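Week two of looking after the arm cell at Noline. The integrator's sheet says "minimal upkeep." I have kept a list, and the list is not minimal.

Start with the cables. They run down the outside of the arm with slack looping at the wrist, and the sheet has one line on them: "inspect periodically." Periodically is not a number. I asked Böttcher for a number and got a brochure.

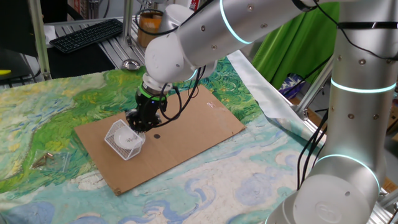 So I made one up. Every 900 cycles I stop, jog the wrist to both ends of its travel and watch the slack. Adelino Caldeira thinks that's too often. Adelino also thinks cable ties are a repair.

Next, the gripper. Fingertip zero drifts. Not by much – enough that a thin rim gets pinched on one side first. Re-zeroing takes 16 minutes if you follow the manual and less if you skip the page about the warranty.

Pallavi Rawat wants the drift logged by the software. Fine, but the software reported "gripper nominal" the whole time it was off, so I log it on paper too.

Then the work surface. I was told the patterned cloth with a sheet of cardboard on top is a "representative environment." Cardboard creeps. Once it has shifted, any taught height or position is a rumor. I mark the corners with tape before a run and check them after. 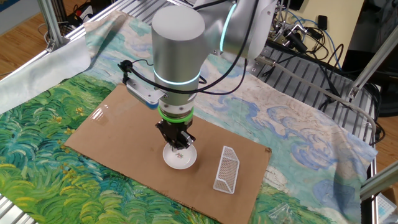
Light rings: green at the flange, cyan up at the joints. Everybody who visits takes green to mean healthy. On our setup it means the tool has power. I've had green with a finger screw backed half out.

The screws, by the way. The sheet gives no interval for those either. I check them at the same stop as the cables and put a paint line across each head, so a loose one shows up without a wrench.

Cycle counter read 1,582 when I shut down today. Faults in the log: 14. Faults the dashboard calls "user error": all of them.

Istico's service visit is booked for August. I'll bring the paper log and see if anyone wants to read it.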